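Come and Teach a Robot to Tidy Up: Paid Demonstrators Wanted at Drokham
Posted Mar 6, 2021 by Éabha Scanlon
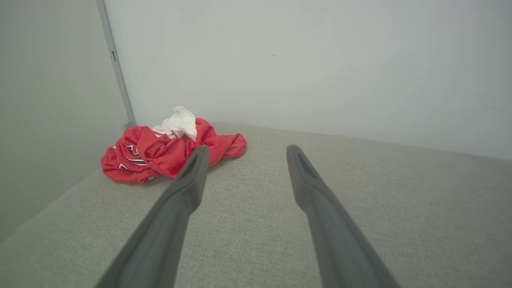 So, do you pick up after other people for free? Would you like to get paid for it, and do it through a pair of robot fingers? I'm looking for people to come in and drive our arms through ordinary household jobs, mostly laundry and clutter, so that the learning team has good examples to train on. I run the demonstration side of things at Drokham, which means I'm the one who'll meet you at the door, set you up at a station and go through your recordings with you afterward.

I started in this exact job myself. I answered an ad a lot like this one, turned up knowing nothing about robots, and spent my whole first shift failing to lift a T-shirt off a couch. I loved it. If that sounds like fun to you and not like torture, keep reading!

What you'd be doing

You sit (or stand, plenty of people like to stand) at a station with a pair of hand controllers. We call the setup Ramora. You move your hand, the arm moves with you. You squeeze, the gripper closes. You can look straight at the arm or at a screen with the view from the wrist camera, and most people end up flicking between the two. The wrist view takes getting used to, with the two big gripper fingers poking up from the bottom of your screen and whatever you're after somewhere past the tips. After a while you stop noticing and just reach.

A job might be "pick up the shirt and put it in the bin" or "fold the towel in half." You do it, you press the pedal to save, you reset, you do it again. And again. I want to be upfront about this part, because it's the part that makes people quit. You'll do the same little job over and over, with the clothes in a different heap each time, and each run has to be done with the same care as the first one. I put a podcast on in one ear. Conall Ó Flaithearta, who has been on the stations longer than anybody, works in total silence like a man defusing something.

There's a second way we teach, where you take hold of the arm itself and walk it through the motion by hand. We use that for wiping, drawers and anything where you want to feel the push. It's more physical, and you'll be on your feet. You don't have to do it if you don't want to, but tell me if you're up for it.

Why soft things are such a pain

Cups are easy. A cup is the same shape every time. A sports jersey dumped on a cushion is a new shape every single time, and it changes the second you touch it. If you pinch too shallow, it slips. If you pinch too deep, you grab a mouthful of the cushion cover along with it and drag the whole thing toward you. What we want from you is the small stuff you do without thinking: going for the fold that sticks up, coming in low, giving a little tug to check before you lift. When you do that at home your fingers are reading the cloth the whole time. On Ramora you don't get any of that feeling back, so you learn to read it by eye, from how the wrinkles move.

We also want your saves. If you drop something halfway, please don't bin the run and hide the evidence! Pick it up again and finish. Those recordings are gold for us. The arm is going to drop things too, and it needs to have seen what a person does next.

What a shift looks like

Shifts are four hours. You get a 14-minute break every hour (it used to be ten, people's wrists complained, Akihiko Yokoyama did some fiddling with the schedule and that's the odd number we landed on). You're paid for breaks. We ask for at least 2 shifts a week, and you can pick mornings or afternoons.

Your first three shifts are training, at full pay. You'll begin with foam blocks, move up to washcloths, and get to shirts when you and I both feel good about it. A practiced person saves more than 800 runs in a month on the easier jobs. I don't hold new people to anything close to that, and please don't race. A rushed run with a jerky grab in the middle is worse than no run at all, and I'll be the one throwing it out.

At the end of each shift we sit down for a few minutes and watch some of your runs back. It's not a test. I'll say things like "see how you hovered there, what were you waiting for?" and you'll say "no idea," and then next time you won't hover.

Pay and dates

$22 an hour, paid every two weeks. There's a $200 bonus if you stay through to the end of the project in July. Parking is free, the bus stops right outside, and the kitchen has decent coffee and a truly terrible toaster.

This is on site at our Stumley building. I get asked about remote work a lot, and it isn't possible on this project. Somebody has to be there to re-heap the laundry, and that somebody is you.

Who I'm hoping to hear from

You don't need a degree, and you don't need to have touched a robot. The folks who've done best for us include a hairdresser, a guy who fixed watches, a couple of gamers and a retired school bus driver. What they have in common is steady hands and a pretty high tolerance for doing a thing again.

You do need to:

be 18 or older and allowed to work in the US
be comfortable using both hands on the controllers for most of an hour at a stretch
see a screen clearly, glasses and contacts are fine
be okay with us recording the arm's motion and its camera views while you work
tell us when something goes wrong, even if it was you

Left-handed people, I would especially love to hear from you. Nearly all our recordings so far come from righties and it shows, the arm has a real habit of coming at everything from one side.

If you have a wrist or shoulder problem, still write to me. We can change the chair height, the controller grip and how far you need to reach, and Ghazala Afridi, our safety lead, is very good at working out what will suit somebody. She'll also give you the safety talk on day one. The short version is that there's a big stop button by your left knee and you're never in trouble for hitting it.

Masks are required in the building, stations are spaced well apart, and each of you gets your own set of controller grips so we're not sharing.

How to apply

Send me an email at demos@drokham.example with "Demonstrator" in the subject line. No resume needed, though you can attach one if you like. Tell me:

your name and a phone number
which shifts you could do
which hand you write with
something you do with your hands that takes patience (cooking, knitting, model trains, braiding your kid's hair, anything)

I read all of them myself and I answer all of them, usually inside a week. If it looks like a fit I'll invite you in for a one-hour tryout, which is paid too. You'll get a turn on Ramora, have a go at picking up a washcloth, and meet Finbarr Hegarty, who keeps the arms running and will want to know if anything felt stiff or laggy. If you hate it, you've lost an hour and gained a story.

Already came in for the Brophy kitchen project? You can skip the tryout, just send me your shifts and I'll put you straight on the list.

Éabha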